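Open lab afternoon at Karnbridge - is it worth it for a beginner?

My daughter and I are thinking of going to the robotics open lab at Karnbridge in June. The flyer says guests can watch the arms work with household items like cloths and pots. Neither of us knows any programming. Is there enough to look at, or is it mostly talks? And how close do you get?
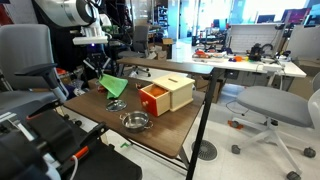 Posted by Hongjun Ye
7 replies so far

I went last year and would go again. There is one short talk at the start, then you stand near the tables and watch. The cloth task took up most of our visit. Cloth is hard for a robot because it never lies the same way twice, and the operator explained each try before starting it. Some tries fail. They let them fail and start over, which my kids liked.

They also put the wrist camera view up on a screen. Look at that as well as the arm, since you get a much better idea of what the gripper has to work with.

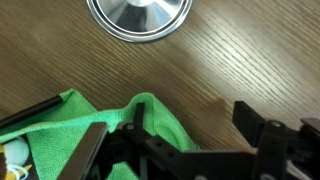

Irkis wrote that the talk can be skipped if you have younger kids, and that the door people will let you in late. Parking is the bigger problem. The small lot fills up by 2 p.m. and the next one is a long walk.

Jiahui Du
Depends what you expect. It is a working lab, so it's crowded with gear and cables, and the arms are slow. A single grasp on the cloth can take a while to set up. 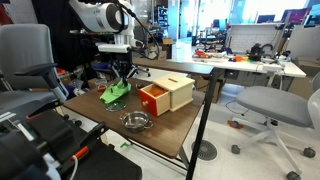 The drawer box and the pot get used too, but ask early which tasks are planned, because they don't run all of them for every group. Groups are kept small. They had 300 people sign up last time and took 200, so reserve a spot. Room 1702, second elevator - the first one doesn't go up that far.

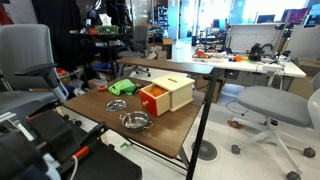
Bralenetti
can you ask questions while its running or do you have to wait till the end

Jiahui Du
You can ask any time. Just stay behind the operator.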